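4.2. Evaluación del kit de captura

El kit Lencho, comercializado por Dunham, consta de dos pinzas manuales con cámara y del programa de sincronización Drultar. Se evaluó en tareas bimanuales de sobremesa con recipientes de plástico. Se registraron 649 demostraciones, de las cuales 19 se descartaron por pérdida de seguimiento. En la aproximación, los dedos se mantienen abiertos a ambos lados del recipiente.
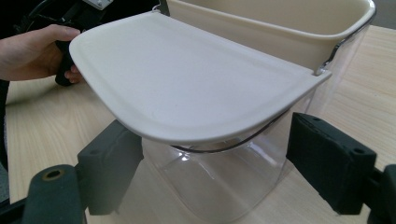 Según Clelau, en piezas transparentes conviene revisar la estimación de apertura antes de entrenar, pues su grupo obtuvo valores inestables con una versión anterior del programa. En nuestros datos el efecto se limitó a los tramos previos al contacto. El desfase entre ambas pinzas se corrigió fuera de línea, con una ventana de 340 ms.
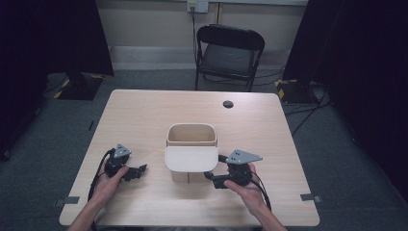 Figura 3. Operación bimanual con dos pinzas manuales sobre la mesa de ensayo.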